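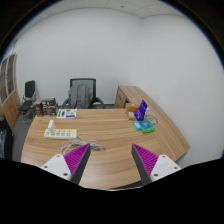

Collecting demonstrations with a hand-held gripper goes faster when you settle a few things before you press record. These notes cover a desk task: picking up small items one at a time and setting them down in a new spot. Any ordinary desk will do. On ours the power strip stays on the left with its cord bunched up beside it, the small packages sit together on the right, and there is open wood in the middle to work over. Leave that kind of gap. The fingers need room to come down on an item from more than one side.

What you need

A gripper with its camera mounted
A desk with everyday items on it
A charged battery and an empty memory card
A notebook or a shared sheet for the log

Step 1. Write the task in one sentence

Ours reads: "Pick up one package and place it on the open part of the desk." If you can't get it into one sentence, split it into two tasks and record them separately. We name each task after the desk it was recorded on, so Pulto and Frei are both desks to us, and Muden is the long table down the hall.

Step 2. Check the view

Hold the gripper where you plan to start and look at the live picture. Both fingertips should show, along with the item you are going to pick up. With a wide lens the edges bend a good deal, so keep the item near the center at the start. Wipe the lens. Then look at the finger pads and the screws in the mounting plates. A plate that has worked loose shifts the fingers a little each time, and you won't notice until you train.

Step 3. Record

Start with the gripper open and still. Wait 2 seconds. Move in at a steady pace, close on the item, lift, carry, lower, open, and back away. Wait again before you stop. Keep each take under 60 seconds. Don't talk to people or turn to look at the door halfway through, as your arm will follow.

If you drop the item, pick it up and carry on. Mark the take as "recovery" in the log. Britt-Marie Nyberg, who trains our models, wants these kept.

Step 4. Change something

After every few takes, move the item, turn it, or swap it for another. Start from a different height. Move the cord too, or the model will learn to expect it in one place. Leave the furniture alone during a session and change it between sessions. Record some takes in the morning and some late in the day so the light on the desk varies.

Step 5. Log and upload

Write down the task name, the operator, the number of takes and anything odd. Copy the card to the Pivix folder before you clear it. Åsmund Rustad runs the check on Friday and sends back a list of takes to redo, most often for a start pose where one finger was out of view.

Our first full set had 1031 takes. We threw out the ones with a smeared lens and kept the rest. If you are new to this, do a short batch first, have it checked, and then go on to the full set.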